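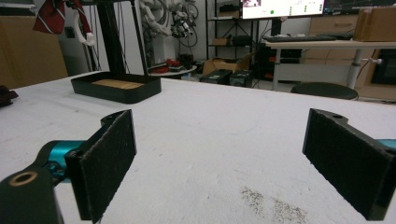 Two felt pads over a white table.

The Last Season of Grirkbridge

The network wanted 39 minutes and the writer had given them 51. She sat in the Prendholm office with the final script and a red pen, and she cut the dog first.

The dog had been in Grirkbridge since the pilot. It slept outside the police station and took no part in any murder. People sent it cards. More than 1000 of them had come in October, when the cancellation was announced, and someone in publicity had put them in a box and left the box by her desk.

She put the dog back and cut a car chase.

At noon the producer called. The lead actor would do eight days and no more. He had a film in Canada and a beard to grow for it.

"So he dies," the producer said.

"He can't die. He has the last line."

"Give it to somebody else."

She looked at the last line. It was "Well, go on in, then," and she had written it for him before she wrote anything else in the show. She had been saving it for six years.
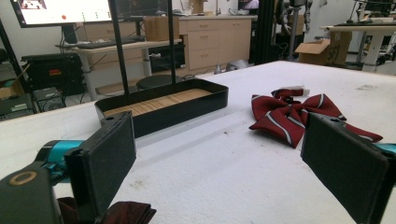

She tried it on the sergeant, and it sounded like an order. She tried it on the pathologist, who would never have said it. Then she gave it to the woman at the Barner bakery, who had sold rolls in the background of every episode and had spoken twice.

The actress who played her was paid by the day. When the new pages went out she called the office herself, which day players did not do.

"Is this a mistake?" she asked.

"No," the writer said.

"I'd be holding the door?"

"You'd be holding the door. He goes in, and we stay outside with you."

There was a long wait on the line – long enough that the writer checked the phone.

"I'll need to know what she's thinking," the actress said.

The writer did not know. She said she would call back, and turned to a clean page, and started with the woman's name.

Posted January 15, 2024

Comments

tallowbird: I would watch this show. Glad the dog stayed.

m_r_44: Was a day player for years and the phone call is right. You don't call.

quietreel: Wanted one more scene with the producer but I liked it.

More short fiction
Nghiêm Takes the Night Bus
Pilot Season
The Understudy's Coat
200 Words on a Canceled Show

Contact | Submissions | Back to top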